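Ticket 3071 - Bin picking: arm stops on approach near right wall
Project: Pustado (shared cell, Zimville workshop)
Status: Open
Priority: Normal
Component: motion planning / collision model

Summary
The arm halts during the descent into the bin when the target lies in the right half. Targets in the left half and the middle are picked without a stop. Fault on the pendant is a torque limit on axis 5. No contact with the wall was observed at the time of the stop.

Steps to reproduce
Load the standard test set. Start the pick cycle at reduced speed. Choose any target within 12 cm of the right wall. The arm stops on the final descent.

Frequency: 18 stops in one Sunday session, all on the right side.

Log

Entry 1
Checked payload data. Tool mass was still set for the old Brastmont gripper. Corrected and restarted. Stops continue.

Entry 2
Re-measured the bin position against the table. The model had the bin shifted by 2 mm. Corrected. No change in behavior.

Entry 3
Swapped the order of approach so that the wrist rotates before it enters the bin. Fewer stops, but the planner now rejects some poses as unreachable. Reverted.

Entry 4
Ran the descent by hand in small steps with the bin empty. The torque reading on axis 5 climbs over the last part of the move. It climbs again at the same height with the gripper open or closed, so grip force is ruled out. Suspect the cable bundle at the wrist - it is not in the collision model at all.

Entry 5
Put parts back in and stepped down over the white hollow part, with the green block plate left beside it. The cables loop under the orange segment, and the hoses hang on the wall side of the gripper.

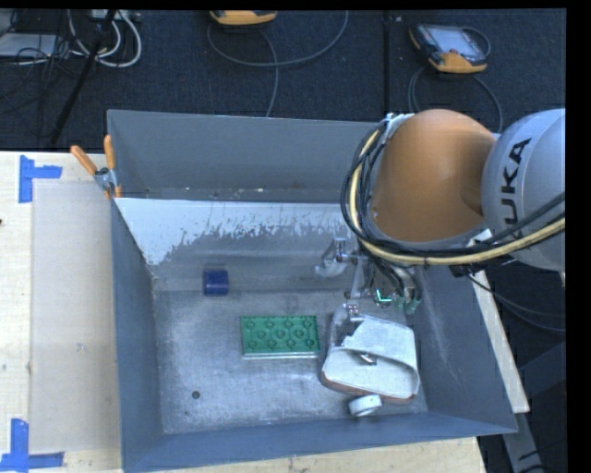
Đorđević: Before you model the cables, log axis 5 with the wrist turned half a revolution the other way. If the reading drops, the bundle is winding up and a collision shape won't help. You would need to limit the wrist range in the planner.

Entry 6
Agreed, will run that test first. Wrist limits are set wide open in the config at present. Clamps stay on the bin until the test is done, please do not move it.

Next: log both wrist directions at the same target, attach the traces to this ticket.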